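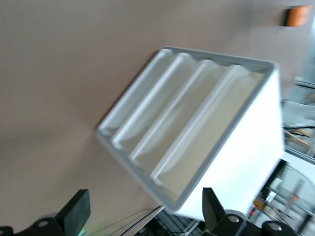

The tray, four compartments, on the beige table. Filling it is where you come in.

Sorters wanted for the Fletby drawer sessions
Posted 2025-10-22

38 shares · 4 comments

Every household has a drawer that won't shut. Ours has been donated by several hundred households at once. When the Grolorach kitchenware shop closed in August, it left us its stock of loose cutlery, along with the contents of what I can only assume was every junk drawer in Fletby. Teaspoons, corn forks, pens, a great many pens, and keys to doors long since demolished.

We are looking for people to sit at a table and put these things into trays. The trays have long, narrow compartments and strong opinions about what fits in them. A ladle, for instance, does not. You will be given a mixed tub and an organiser like the one at the top of the page, and you will decide what goes where. We are interested in how you decide, so please don't ask us whether a cake fork is a fork. Tadeo Domínguez and I have discussed it at length and are now on civil terms again.

What you'd be doing
A session lasts 2 hours with a break for tea. You sort, tip everything out, and sort again with a different tub. Talking is fine. Humming is at the discretion of your neighbour. Afterwards there is a short form asking why you did what you did, and "it felt right" is an acceptable answer if you write it in full.

Who we'd like
Anyone over 18 who can sit comfortably at a table and handle small objects. Left-handers are especially welcome, as we have hardly any. Tidy people are fine. Untidy people are better, and tend to finish sooner. If you have ever worked in a professional kitchen, please say so on the form and try not to correct the others.

What you get
A Zorik shopping voucher after each session, your bus fare back, and biscuits. You may come to as many as 3 sessions. You may also take home any pen that works, should you find one.

Where
The upstairs room at Palma House, Fletby. There is a lift, which is slow, and a staircase, which is steep. The door sticks, so push.

How to apply
Write to Melati Pelupessy at the Palma House front desk, or leave a note there with your name, a phone number and whether mornings or afternoons suit you. No CV needed. We had one last time that ran to 5 pages and mentioned cutlery once.

Melati Pelupessy
Drawer sessions, Palma House

Share this post · 215 views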